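Minutes, gripper comparison working group
Sendthorpe site, upstairs room
April meeting, started 2:00 p.m.

Present: bench lead, data lead, purchasing, two operators, the safety rep for the first half. Minutes taken by the data lead, who has opinions and has tried to keep them out. Corrections by reply to the list.

1. Last meeting's minutes

Accepted with one change. The March minutes say the Todik pads "performed better on soft items." The bench lead asked for this to read "were reported by the vendor to perform better on soft items." Changed.

2. Where the comparison stands

The group is comparing two pad sets on the hand-held gripper: the Todik pads and the Casado pads. The question from upstairs is which set we order for the second half of the year. The operators have now logged 582 attempts across both sets. Purchasing asked if this was enough to decide. The data lead said it depends on what is in them, and that a fair share are the same easy pick done over and over by the same person after lunch.

The Todik brochure claims 80 percent fewer slips. The bench lead wrote to ask: fewer than what? The reply did not say which pads were used for comparison, what was being picked up, or who counted. Until we get an answer the figure stays out of our own report, including the slides. Purchasing would like it noted that the slides were already sent. The bench lead would like it noted that they can be sent again.

3. What counts as a slip

Long discussion. One operator marks a slip when the item moves in the pads at all. The other marks one only when the item drops. Both have been doing this since the start, so the slip column can't be used to compare operators and may not be much good for comparing pads either.

The data lead proposed two columns, "moved" and "dropped." The operators were not keen on more typing. Settled on one column with a letter, M or D, and blank for neither. Old entries will not be converted by guesswork. They get a note and are set aside.

The safety rep left at this point.

4. Pad wear

No result. Everyone has a feeling about wear and there are no measurements. One operator feels the Casado pads get slick. The other feels the Todik pads do. The bench lead asked for pads to be weighed and photographed at the start of each block, as agreed in February, and asked why it had not been done. No reason was given.

5. Priris controller

Priris has offered a loan of its controller for the arm. The offer letter says it will "drop in" to our setup. The bench lead has heard this said of other controllers and asked for the connector list before anyone signs. The list we were sent is for a different model.

Purchasing feels we should take the loan anyway, as it costs nothing. The data lead does not agree that it costs nothing. The last free loan took the arm out of use and ended with us paying return freight on a crate bigger than the one it came in. Held over until the right connector list turns up.

6. Marker tracking

Tracking dropped out on 18 of the attempts in the latest block. Two explanations were put forward. The first is glare from the ceiling lights. The second is that operators tilt the gripper too far. Neither has been tested, and the group was warned off picking the one it likes better. A short test with the lights off was agreed, same items, same operator.

The wide-angle views below are from the gripper cameras, both taken in the room with the round table.

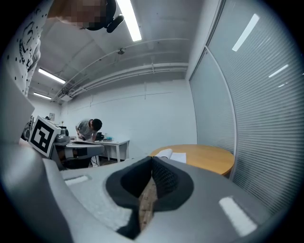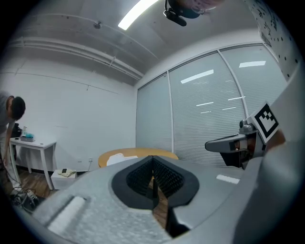
Purchasing asked if better cameras would fix the dropouts. The bench lead said possibly, and that it would be nice to know what the fault is before buying the cure. Quote for cameras not requested.

The data lead also pointed out that the tracking software reports a confidence score and that no one in the meeting could explain how it is worked out. It will no longer be used to throw out attempts. Anything already thrown out on that basis goes back in, marked.

7. Vendor visit

Casado wants to send someone to show us how the pads should be fitted. Agreed, on the condition that our operators do the attempts and the visitor watches. Last time a vendor ran the demo, the items came in the vendor's own bag.

8. Decision on pads

None. Purchasing asked for it to be recorded that the order window closes in June and that a choice "on balance" would be fine. The bench lead said the balance was the thing we did not have. Both views recorded.

Actions

Bench lead: write to Todik again about the comparison pads. Ask Priris for the correct connector list.
Data lead: add the M/D letter to the log sheet, set aside the old slip entries, restore the thrown-out attempts.
Operators: weigh and photograph pads before the next block. Run the lights-off test. Swap pad sets halfway through, so that one person does not do all of one kind.
Purchasing: pull the 80 percent slide and resend the deck. Confirm with Casado who runs the demo.

Any other business

The label printer is out of tape again. The log sheet on the shared drive has two copies with the same name; use the one with the gray header row and leave the other alone until the data lead has merged them.

Closed 3:40 p.m. Next meeting in May, same room, once the lights-off test is done.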